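4.2 Order of work and where parts end up

The Burnton workshop takes in office desktops from a single collection round and strips them for reuse. Over the period of the study 288 machines came through. The workshop keeps one paper sheet per machine, and the findings in this section come from those sheets, from two interviews with the workshop lead (Roland Naylor) and from our own notes made at the bench.

We had expected the order of work to follow the value of the parts. Naylor told us that when the workshop opened, the processor was taken first for that reason, and the rest was done in whatever order suited the person at the bench. By the time of our visits this had been dropped. The written procedure, dated February 16, 2018, starts with the storage drives. Drives hold data, and the workshop's agreement with the offices it collects from says that they must be logged before the rest of the machine is dealt with. A drive that has come out of its case but has no number on the sheet is treated as a fault in the process, even if it is found on the same bench a minute later.

Once the drives are logged the procedure is looser. It lists processor, memory, expansion cards, heatsink, power supply and board, but says that the order "may be changed to suit the case". The sheets show that it often was. Poppy Tapley, who had stripped more machines than anyone else in the group, took the memory out before the processor in almost every tower. Clive Dobson did the opposite. When we asked them about it, Tapley said she liked to have her hands clear of the socket while pushing on the memory clips, and Dobson said he had learned it that way and had not thought about it. We found no difference in damage between the two.

4.3 Fixings and reach

Fixings fell into two groups: those that could be released by hand and those that needed a driver. The distinction matters more than the number of fixings. A worker who has picked up a driver tends to go on using it, and will remove every screw in view before going back to the clips. Several sheets carry the remark "PSU loose, drive still in", which Naylor disliked, as a heavy part that has been unscrewed can slide when the case is turned.

Cases were laid on their side for all of the work described here. The older bench instructions, which Jacinto Montes wrote for the Quách workshop and which Burnton borrowed, had the case standing up until the drives were out. Tanner Després compared the two positions for us with 23 towers and preferred the flat one in all but two of them. Both exceptions had drive bays that opened towards the front.

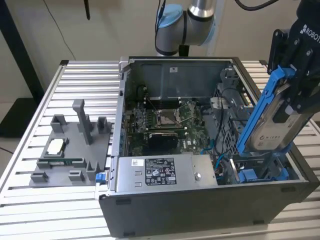

Figure 7. Desktop tower on its side with the side panel off; a hard drive in a blue carrier is held above the case.

Drive carriers deserve separate mention, as they account for much of the variation in handling between case designs. A drive screwed straight into its cage has to be reached from both sides, while one in a carrier comes away with the carrier and can be logged before the two are parted. Colour also helps. In the tower in Figure 7 the carrier is blue, as are the drive-bay clips along the inside edge of the case and a small latch at its front corner, and all of them stand out against the grey metal of the cage. The data cables near the drives are blue as well, so colour alone does not tell a newcomer what is a clip and what is a lead. New starters at Burnton were told to look for the shape first.

The processor socket gave the most trouble in sorting. Boards with exposed pins in the socket are easily spoiled by a dropped screw or a trailing cable, and a spoiled board goes to scrap whatever the state of the rest. The workshop keeps plastic socket covers in a tub at the end of the bench, but the sheets do not record whether one was fitted. Naylor added a box for it in April, after our last visit, and we have no figures from the new sheet.

Power supplies were left until late in most cases. They were tested in a separate room, on a load tester the workshop calls the Ender, and were shelved by connector type. Labels were left in place at every stage, and a unit whose label could not be read was not tested.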